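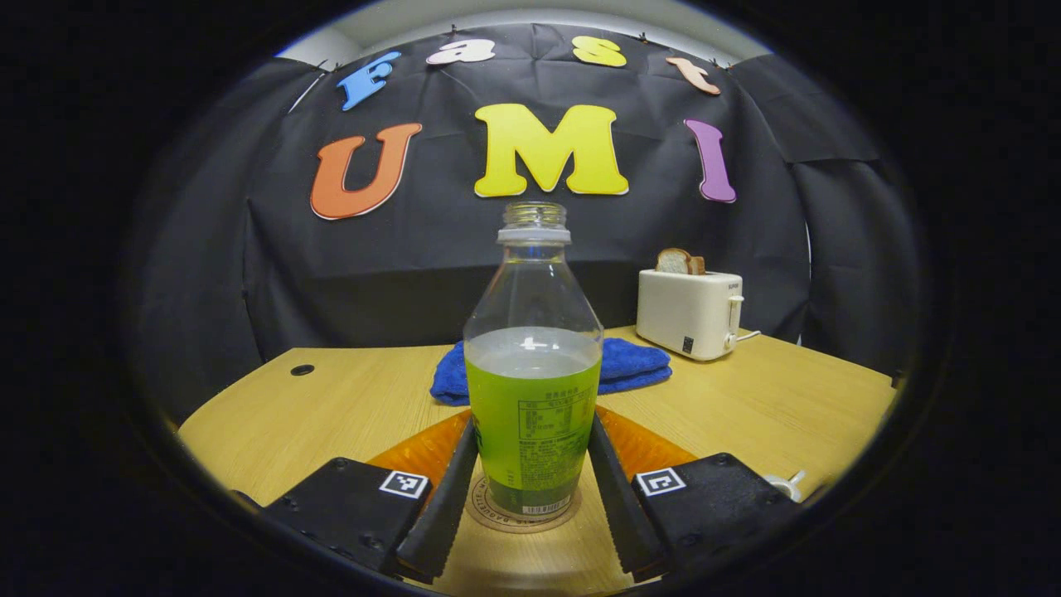

Fingers closed low on a half-full bottle, coaster underneath.

Gripper fingers slide on glass bottles - what do you check first?

Posted by Hemant Lodhi, October 12, 2022

We run a hand-held gripper with two long tapered fingers. Cans and boxes are fine. With smooth glass, the grip creeps up the bottle when I lift. I grip near the base, just above the coaster. I have wiped the fingers and tightened the screws on top of both housing blocks. It has done over 200 lifts since the last service in April. What next?

Geeta Thakur
Check that both fingers meet the glass at the same height. Close them slowly on a bare bottle and look from the side. If one touches first, the bottle tips and the other finger slides. Ours was out after a finger swap and we shimmed it. Also try gripping higher, below the shoulder. When you're done, make sure the square markers on the blocks are still flat and clean, or your width readings will drift.

Jacqueline Joly
New pads. We change ours every 30 days.

Sunita Gautam
Agree with Geeta on the height. I'd take the coaster away while you test - if it sticks to the bottle you are lifting both and the fingers catch on the rim. Wipe the glass too, with a plain damp cloth and no soap.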